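Preguntas frecuentes – Lavado y conservación de ropa de cama en alojamientos gestionados por Sinditz

Última actualización: 02/01/2023

¿A qué alojamientos se aplican estas instrucciones?
A todos los apartamentos con contrato de textil propio, es decir, aquellos en los que la ropa de cama pertenece al propietario. Los que utilizan textil de alquiler se rigen por las condiciones de la lavandería Leclerc.

¿A qué temperatura se lavan las sábanas?
Algodón blanco: 60 °C. Algodón estampado o de color: 40 °C. Mezclas con poliéster: 40 °C y centrifugado reducido. Si la etiqueta de la prenda indica una temperatura inferior, prevalece la etiqueta.

¿Se pueden lavar juntas las fundas y las mantas?
No. Las mantas sueltan fibra y retienen más agua, lo que desequilibra el tambor. Se lavan por separado, con la máquina a media carga.

¿Qué detergente hay que usar?
Líquido, sin blanqueantes ópticos para las prendas de color. El suavizante queda excluido en toallas y en protectores de colchón impermeables – reduce la absorción en las primeras y deteriora la membrana en los segundos.

¿Cuántos juegos debe haber por cama?
3 juegos completos: uno puesto, uno en el armario y uno en lavado. En estancias de larga duración se admiten 2, previa autorización por escrito de Harpreet Campbell (área de suministros).

¿Cómo se registra una prenda dañada?
Mediante el formulario de incidencias, con el código del alojamiento y el tipo de prenda. En el último ejercicio se tramitaron 972 incidencias sobre un inventario de 3.038 piezas. Las manchas que persisten tras un segundo lavado se registran como daño.

¿Quién asume la reposición?
El propietario, si la prenda ha llegado al final de su vida útil. El huésped, si el daño es imputable a la estancia y se comunica antes de la siguiente entrada. Los casos dudosos los resuelve Trinidad Iglesias.

¿Es obligatorio que la ropa de cama sea blanca?
No. El textil propio puede ser de color o estampado, y no es necesario que las piezas formen conjunto. Cada pieza se clasifica por composición y solidez del color, con independencia del dibujo.

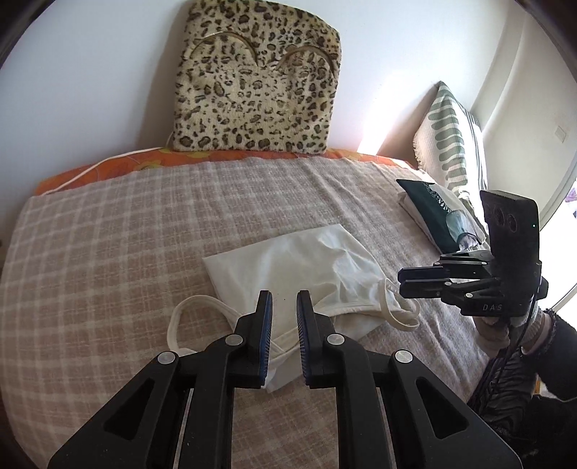 Textil estampado: manta de cuadros, sábana de flores y cojines.

¿Cómo se lavan los cojines de pelo o con flecos?
Con funda desmontable, del revés y en bolsa de malla, a 30 °C. Sin funda desmontable, limpieza en superficie con paño húmedo. No se introducen en la secadora.

¿Con qué frecuencia se lavan las mantas y los cojines decorativos?
Las mantas, en cada cambio de huésped. Los cojines decorativos, una vez al mes, o antes si presentan manchas u olor.

¿Dónde se consultan las dudas no recogidas aquí?
En el apartado Textil del portal de propietarios, o a través de la oficina de Wurormont.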